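Search this forum

Skistville, season 2 - worth finishing?

cevitz_fan44
I'm 6 episodes in and the mystery has stalled. Mahawong was the best part of season one and now she gets two lines a week.

skimura
Disagree. The slow stretch pays off in episode nine. The writing is tighter than last year - fewer speeches, more police work.
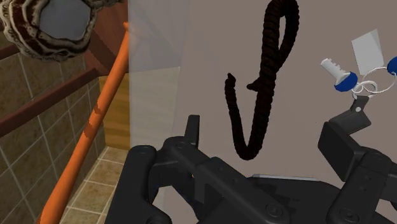
Rope and keys

cevitz_fan44
Tighter how? The sheriff forgets a whole witness.

oranuch_t
He doesn't forget her, he's covering for her. Watch the diner talk again. I do agree about Mahawong though.

skimura
OK, the Mahawong cut was a mistake. Still finish it.

14 replies | Share

Comments

Oranuch Thaweesak: My recap of episode nine is up, spoilers marked.

dale_p: Quit at four. No regrets.

rivertown: Is season one needed first?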